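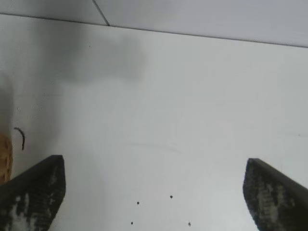

How does a person show a robot arm a new task without writing any code?
Someone takes hold of a matching pair of handles and does the job through the robot, slowly, start to finish, while the system records every movement. After enough of these recordings, the arm can be asked to try it alone.

Progress report to the Inine Fund, July 23, 2026
Prepared by Benedicta Agbeko, Jorkside workshop

Dear Arvid and everyone at the fund,

It's been a full stretch since I wrote to you in May, and I'm happy to say most of it has gone our way. We now have 989 recorded demonstrations for the sorting task (the goal for this period was a good deal lower, so please picture me smiling as I type that!). Sena Darko did the lion's share, and Fuseini Ansah picked it up so fast that he now trains the newcomers himself.

A session runs 30 minutes and then we stop, even if the person at the handles feels fine. We used to go longer, and when Abena Odoi went back through the older recordings she found that the late ones wandered, with a lot of second tries at the grasp. She has set 90 of those aside, and they're not in the total I gave you.

Hand guiding, where you hold the arm itself and move it, has been slower going. It's lovely for teaching a single reach, but our arms end up in front of the wrist camera more than we'd like, so for now we're using remote control for anything that will be used in training.

Seven people have learned the handles so far, which is everyone who asked. The Kandholm site would like to send two more in the fall and I'd love to say yes, though we'd need a second set of handles to do it properly. I've put the quote in with the budget sheet.

Still open: the lag on the left handle, which Paiva is looking into, and the written guide for new operators, which is half done and on my desk.

With warm thanks,
Benedicta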